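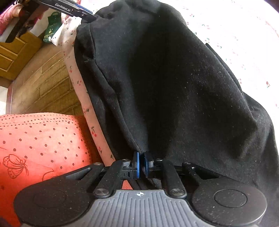 *Black fabric with specks of white lint*

Projects / Fodell / wornine-notes / README

Wornine Laundry Notes

Welcome, and thank you for stopping by! Wornine is a plain-text collection of household notes on washing, drying, mending and putting away clothes, gathered over a good many seasons and typed up so that other people can search them, borrow from them and (I hope) argue with them a little. There are 700 notes in the present release, written in everyday English, each one short enough to read while the kettle boils.

What's in the folder

notes.csv holds the notes themselves, one to a row. The columns are note_id, fabric, task, season and text. There are 11 values for fabric and they are spelled out in fabrics.txt, where you'll find I've kept "wool" and "wool blend" apart — I went back and forth on that for most of a winter. The file called ustell.csv holds 200 older notes that came over from the Ustell household list, and those have no season filled in, so please don't read anything into the blanks.

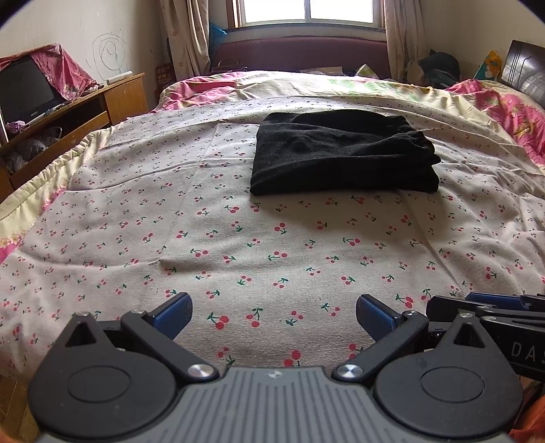 Last changed: May, with small spelling fixes to fabrics.txt

How the notes were written

Most began as scribbles on the backs of envelopes, and I've tidied the spelling but left the opinions alone. If one note tells you to wash dark cottons inside out and another says it makes no difference, both are in there on purpose, and you are welcome to side with whichever one suits your machine. Temperatures are in Fahrenheit. Where a note says "a capful" I have left it as a capful, even though caps vary a great deal and I know that will annoy the tidier sort of reader.

The lint notes grew into a small family of their own, 36 of them by now, and they carry the task value "lint" so you can pull them out easily.

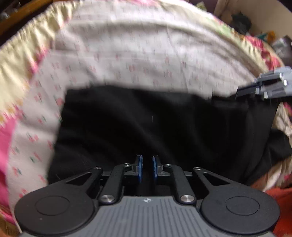
If you plan to sort or count by task, do load the file with the text column quoted, as plenty of the notes have commas in them and a few run over two lines. The Fang script in the tools folder does this for you and writes a clean copy next to the original — it never touches the original, so feel free to experiment.

Known gaps

Silk is thin. Leather is hardly there at all. Nearly everything about line drying assumes a yard, and I'd dearly love more from people who dry their things in apartments.

Sending in a note

Open an issue with your note in the body and the fabric in the title. Any length is fine, and so is grumbling about fitted sheets.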